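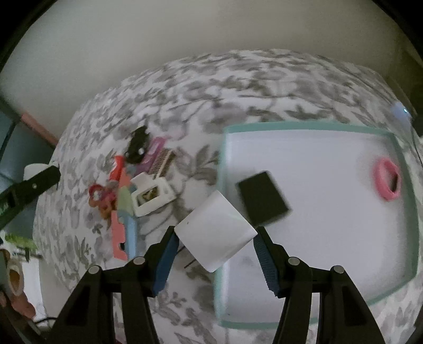

White plug-in charger, mint-rimmed tray, leaf print duvet

Goat milk cheese and listeria testing: how often do you sample?

ivone_lopes
2026-09-25
We make a soft goat's cheese from raw milk, 28 milkers at the moment, and sell at two markets and one farm shop. The farm shop has been bought by Damasceno and their new supplier form wants a written sampling plan for listeria. Up to now I have sent one cheese a month to the lab and kept the results in a folder. All clear so far. The form asks for "product and environmental" samples and gives no numbers. What are other small makers doing?

hilltop_curds
Monthly product and monthly swabs here. Swabs are drains, the floor by the door, the brine tub and the wheels on the racks. I'd put more money into drains than into cheese. If it's living in your dairy, that's where it will be.

W. Falcão
Agree on the drains. One cheese out of a batch tells you very little if contamination is low and patchy. Five from the same batch is better, and that's what our inspector asked to see. We make cow's milk cheese, semi-hard, so the risk is different from yours.

ivone_lopes
Five every month would hurt. The lab charges per sample and I'm only making small batches. Do any of you combine them?

hilltop_curds
Ask the lab. Ours will pool five into one test if you ask beforehand and they've checked the method for it. If the pool comes back positive the lot is treated as positive, so you need to be able to hold the batch until the result is in.

Cremilda F
I'm going to disagree with the general drift. We stopped testing finished cheese every month and went to quarterly, and put the savings into testing the milk. Raw milk is where it comes from. If the milk is clean and your acid curve is right, the cheese looks after itself.

W. Falcão
It doesn't, with respect. Ours came from a cracked floor tile under the press, and the milk was clean the whole time. We tested the milk every week that summer and got nothing. Swabbed under the press in August and there it was. A soft cheese with a bloomy rind loses acidity at the surface as it ripens, so a good acid curve on day one doesn't help you in week three.

Cremilda F
Ivone didn't say it was bloomy.

ivone_lopes
It is. Sorry, should have said. Ripened 12 days, sold with a three week life.

Cremilda F
Then fair enough, I'd do more product testing than we do. Ours is a fresh lactic cheese sold within the week. I still think people neglect the milk. Silage is the usual culprit. We had a bad clamp a few years back and the filter socks went off for testing every week until it was finished.

iolanda_arruda
I used to work in a dairy lab. A few things for Ivone.
Swab during production or at the end of it, before you clean. Swabbing after disinfectant mostly tells you the disinfectant was wet.
Ask for Listeria species on swabs as well as L. monocytogenes. Finding the harmless ones means the place suits the other one.
Write down what you will do with a positive before you get one. Buyers read that part.

S_Sorensen
Does anyone use the Vister swab kits? Our rep is keen on them.

hilltop_curds
Used them for a year. Fine for a quick look, but our buyer wouldn't accept them without lab results alongside, so we were paying twice. Went back to the lab's own sponges.

S_Sorensen
Thanks, that's what I suspected.

ivone_lopes
What I've got so far: swabs monthly in six places, cheese monthly as a pool of five if the lab agrees, milk filter every quarter and more often if we change forage. Does the end of shelf life need testing too?

iolanda_arruda
Yes, keep some back from each batch and test a few at the end of life through the year. Keep them at the temperature of the customer's fridge, which is warmer than yours.

Cremilda F
I'd do the filter monthly. Otherwise looks sensible.

W. Falcão
Six places is fine, but move one of them each month. Ours would never have turned up if we'd stuck to the list.

ivone_lopes
Filter monthly it is then, and I'll leave one swab floating. Ringing the lab in the morning about pooling.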